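Subject: Re: [willus-users] wrist views and the Kedell reweighting

Hi Reynaldo, hi everyone,

Thanks for such a careful message, and sorry it took me a while to get to it. I wanted to rerun a few things before answering, and then of course the reruns raised questions of their own (they always do!). I'll quote you first so people who joined recently can follow along.

On Tuesday, January 10, 2023, Reynaldo Cruzado wrote:
> I tried the Kedell reweighting on our household set in Willus and I'm
> seeing much smaller gains than you reported in April. Our baseline is
> the plain Erraji policy, trained on 174 demonstrations. I'm wondering
> if the wrist view is the trouble. So many of our frames have the
> fingers and a lot of floor and not much else, and I can't see what the
> policy could learn from them. Did you filter those out first?
> Reynaldo

We kept every one of them. I know that sounds wasteful, and when we started I was sure we'd end up throwing half the set away. The idea of the reweighting is that each frame gets a score for how much the next action depends on what the wrist view shows, and the loss is scaled by that score. A frame with little to say stays in the batch and just speaks more quietly. 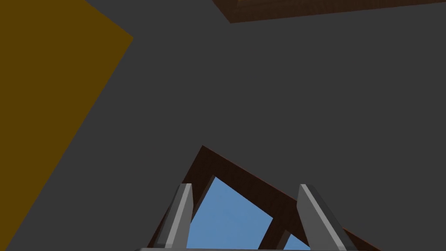
Does the scoring model have to be trained on the same rooms as the policy?
It can be trained on other rooms, as long as the gripper and the camera mounting are the same. We trained ours on 14 rooms and used it on all the rest without touching it again.

That was the second thing you asked me off list, Reynaldo, and I thought other people might like to have it too.

Now for your smaller gains. My guess is the score smoothing. In the version we shared, the scores are averaged over a window of 20 steps, and that was tuned on our own demonstrations, which are slow and patient because I drove most of them myself and I'm a slow and patient driver. If your people move faster, the window will smear a short, important moment across a long dull stretch and you lose most of what the method is good for. Please try a shorter window before you change anything else.
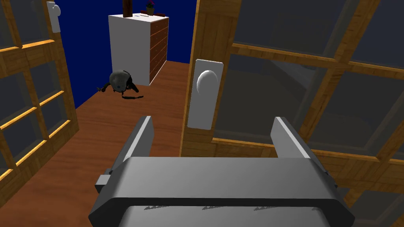

Door handling is where I'd look first for the effect. In our runs the reweighting helped most in the last stretch before contact, and hardly at all while the base was still crossing the room. The scorer has a lot to sort out in a view like this one, with a white knob on its plate near the open fingers, a second glass door on the other side, and a helmet lying on the floor between the door and the dresser. We want the score to follow the handle, and early on ours was happily following any small thing on the floorboards. Masking random patches while training the scorer cured most of that. The patch option is off by default in Prundodow, I'm afraid, so do check your config.

One more small thing, and then I'll let you all get back to work. Our April numbers came from checkpoint 1305, and I picked it on the validation rooms only. If you're comparing against your final checkpoint, the two aren't quite the same kind of number, and I should have written that more clearly at the time. My apologies!

I'd love to see your score curves for a few door episodes if you can spare them, the failed ones especially. Send them to the list or straight to me, whichever is easier.

Warm regards,
Eetu Sjöberg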